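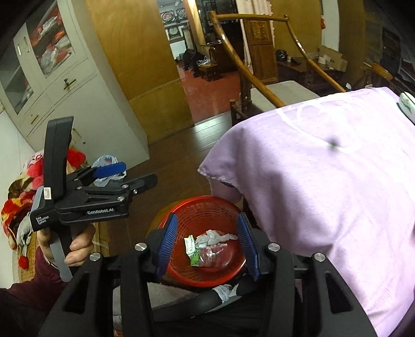 Home | Forums | Tidying & Storage | New posts | Log in

Thread: red mesh basket full of wrappers - bin or keep?

stidow_lass
Sorting the sitting room Sunday. Red plastic mesh basket, meant for bits and bobs, now just sweet wrappers and crumpled white plastic. Do I give it a lid or get rid? Blanket with the pom-pom needs a home as well, its heaped up at the side.

Charvat77
Get rid. Open basket = bin. Always.

mossy_kettle
Disagree. Line it with a carrier bag, empty it when full. Had 3 of them from Stallico, going strong.

Charvat77
Mesh lets crumbs out tho. All over the carpet here

stidow_lass
Crumbs not the problem, its the wrappers. Can soft plastic go in with the recycling??

dokitz_dan
Not round our way. Supermarket collection point. Check yours.

mossy_kettle
Same. And fold the blanket over the chair back - wooden arms, nice and sturdy, why not

stidow_lass
Slides off wood. Tried it. Also the pink cloth is fraying at the edge, trim or hem?

dokitz_dan
Trim it and it'll just fray again. Hem. Take anything china off first, learnt that teh hard way.

Charvat77
Or pinking shears, five mins, done. Still say bin the basket.

stidow_lass
Keeping it. Carrier bag going in tonight.

Views: 3,073

Comments
pegbag: hem tape, no sewing needed
lowfold: team bin, sorry
annie_o: mine holds pegs now, works a treat

Contact us | Copyright Dokitz Forums | Back to top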